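Studio notes: registering two-color linocuts

Several members asked after the November print evening for the registration method to be written down, so it is set out below. It applies to relief prints made from two blocks on the Flodari press, and with small changes to work printed by hand with a baren. Thandeka Mthembu checked the settings. The method itself comes from Isamu Mizuno, who taught it here over two winters and uses a version of it for his own woodcuts.

Both blocks must be cut to the same outer size before any drawing is done. Cut them from one sheet if possible, with the same edge against the fence each time, and mark the top left corner on the back of each. A difference of even a millimeter between blocks will show as a strip of bare paper or as an overlap, and no adjustment at the press removes it completely.

Draw and cut the key block first. This is the block that carries the outline and most of the detail, although it will be printed last. When it is finished, ink it fairly heavily and pull one impression onto a sheet of clear drafting film. Leave the film in the jig, take out the key block, put the blank second block in its place and run the film through again, face down. The outline transfers to the second block in the correct position. Let it dry overnight before cutting, or it will smear under the hand.

The jig is a flat board with an L-shaped stop glued to it for the block and a pair of metal pins taped above the stop for the paper. Each sheet of paper gets two plastic tabs, which snap over the pins. The tabs stay on the sheet until the last color has been printed. Tape them on with the sheet already lying flat over the pins, never at the table, and press the tape down from the center outward. If a tab lifts between colors, the sheet is lost for the edition and should go in the proof pile.

Paper stretches when it is rolled, and it stretches more along one direction than the other. For this reason all sheets in an edition should be torn with the grain running the same way. Members who print on dampened paper should keep the whole stack wrapped between colors, so that the second color goes onto sheets at the same dampness as the first. Dry printing is simpler and is the better choice for a first edition.
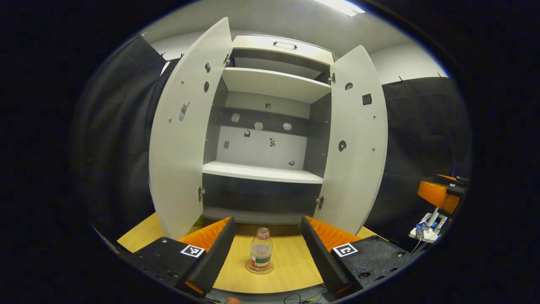

For pressure, start low. Set the Flodari with the block, one sheet and the two thin felts in place, bring the roller down until it just grips, then add a quarter turn on both sides. Pull a proof. If the solid areas are speckled, add an eighth of a turn and pull another. Too much pressure pushes the block against the stop and moves the image sideways, and this is often mistaken for a fault in the tabs. The two dials should read the same. The left one on our press has some slack in it and should always be set by turning down to the number, not up to it.

Light colors are printed first. Sinent oil-based inks need 3 days between layers in a cool room, longer for yellows. The water-washable range dries sooner but can lift slightly when the key block goes over it. A small amount of magnesium carbonate stiffens a loose ink and helps to keep fine cuts open. Transparent extender in the first color will let the paper come through and shortens the drying time a little, as the film of ink can be thinner.

Roll the ink out until it hisses evenly and shows no ridges. Charge the roller often with a little ink. Members with large flat areas should use the wide roller so that the block is covered in a single pass, which avoids lap marks.

Allow for spoilage. For an edition of 30, tear 6 extra sheets, and more if the design has thin outlines that must meet the color exactly. Where a close fit is a worry, cut the color areas slightly larger than the outline so that the key block overlaps them. Marietjie Gumede's harbor prints, in the front room at present, were done this way, and the overlap can be seen at the hulls as a slightly darker edge.

Number the edition after the last color is dry and the tabs are off. Pencil only, below the image: number at the left, title in the middle, signature at the right. Proofs are marked A/P and are not counted in the edition.

The Du Plessis paper order will be placed at the end of the month. The heavier printmaking sheet is the one to ask for if you intend to use the press. Send sizes and quantities to Dumisani Lekota. Lindiwe Ngubane has a set of spare pins and tabs for anyone making a jig at home, and press time can be booked with her as before.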